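Prondier makeup brushes + wooden cup - quick review

Been meaning to write this up since March and never got to it, so quick one before work.

Bought a couple of the Prondier brushes after Elsa Nygård kept going on about hers. I do faces for school plays and the odd wedding, plus my own face, so mine get washed a lot and thrown in bags a lot. My old Flunettis were shedding all over people. Time for new.

Ordered the white one with the gold and black first. Liked it. Went back for a wooden handled one with the orange-y yellow bristles, mostly for the color, not going to lie. The little wooden cup I got at the same time, also Prondier.

Delivery was fine. Five days. Box a bit squashed, brushes ok. 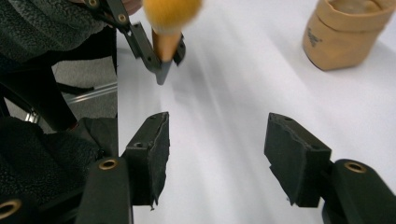
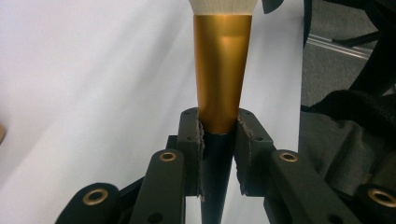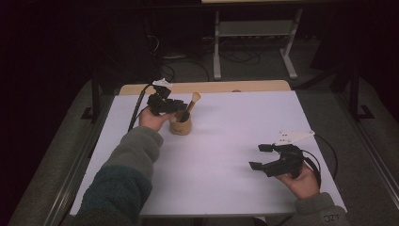
OK so the white one. Dense. Really dense. Picks up a ton of powder, so tap it off first or you get a stripe - ask my sister. Great for setting powder, good for body powder too, too much brush for under the eyes. Gold part is a shiny gold, shows fingerprints, wipes off with a sleeve. Black handle gets thinner toward the end and I like the balance, sits nicely if you hold it far back. Foundation gunk shows up on white bristles right away. Some people will hate that. I don't mind it, tells me when to wash.

The yellow one is fluffier and I reach for it more than I expected. Blush, bronzer, a fast all over dusting at the end. First wash ran a little yellow in the sink. Second wash nothing. Hasn't stained anybody. Handle is nicer to hold with damp hands than the black one, a bit grippier.

Shedding: couple of hairs out of the white one the first week, none since. Yellow one lost more, maybe one every few uses, and one of them ended up in Gunvor Wallin's lip gloss right before curtain. She was good about it. Still, annoying.

Washing - I use baby shampoo, lukewarm, lay them flat on a towel with the heads over the edge of the counter. The yellow one is ready by morning. White one takes forever, still damp in the middle the next afternoon. If you only own one brush and wash it Thursday night, you are not using it Friday. Get two.

The cup. Cute. Short and round, warm brown wood, looks good out on a table. It's small tho. Fine for a brush or a few, after that they start leaning every which way and I wouldn't trust it with the heavy one on its own. Don't put brushes in wet, mine got a mark at the bottom inside that won't sand out. No felt underneath either, so I stuck a bit on. I'd want it a half inch taller for what they charge.

Customer service, since somebody always asks: wrote them about the dye in the sink, got an answer back the next day from a Harriet Abernathy, polite, said to rinse with a splash of vinegar. Did that, seemed to help or maybe it was going to stop anyhow.

White brush 5 stars. Yellow brush 4, would be 5 without the sheding. Cup 3, buy it if you like the look, otherwise a jam jar does the job.

Would buy the white one again, probably will before the spring show.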